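Search this thread

Type to search

Bivville posted its draft employer verification ordinance on April 17, 2023. I read the whole thing, including the appendix. Notes follow, mostly on mechanics.

The ordinance ties the city business license to a work authorization check on new hires. It does not cover existing staff. Section 2 is plain on that and the press coverage got it wrong.

Threshold is 30 employees. The draft doesn't say whether part-time workers count as one each or by hours. For a seasonal packer like Semeniuk that decides whether the ordinance applies in September and at no other time.

Federal law preempts most state and local sanctions on employers who hire unauthorized workers. It has an exception for "licensing and similar laws." The Supreme Court read that exception to cover Arizona's license suspension statute in 2011. Bivville is leaning its full weight on that case.

Two problems with the lean. Arizona acted as a state. A city has to show that its own state law gives it the power, and the draft cites only the general police power clause.
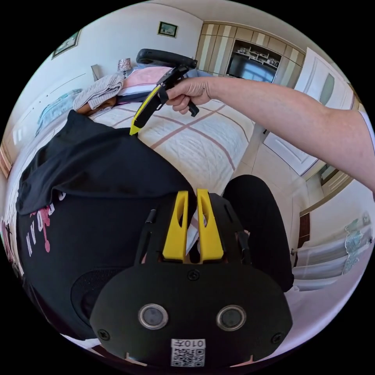 Second, Arizona's law used the federal determination of a worker's status. Section 5 of the draft lets a city license officer make a "preliminary finding" before any federal answer comes back. I would expect that to be the first line of the complaint.

Penalties: $450 for a first violation, $650 for a second, suspension on the third. The dollar fines are a drafting error in my view. The exception covers licensing. A standalone civil fine is the kind of sanction the federal statute expressly preempts.

Easy fix — strike the fines and go to a graduated suspension. Whether the council wants suspension as a first step is a political question and I have no read on it.

Section 7 allows the city to contract out the compliance audits. Jinex and Rotalora both filed comments in favor. Neither comment addresses who holds the employee records or for how long. The draft is silent too.

There is also no cure period. An employer who submits a check late is treated the same as one who never submits. Most state versions give at least 3 business days after the hire date.

Severability clause is in section 9 and is standard. It would save the rest if the fines go. It would not save much if section 5 goes, as the suspension language depends on it.

Comment period is still open. I'm sending mine on sections 5 and 7 only — will post the text once it's filed.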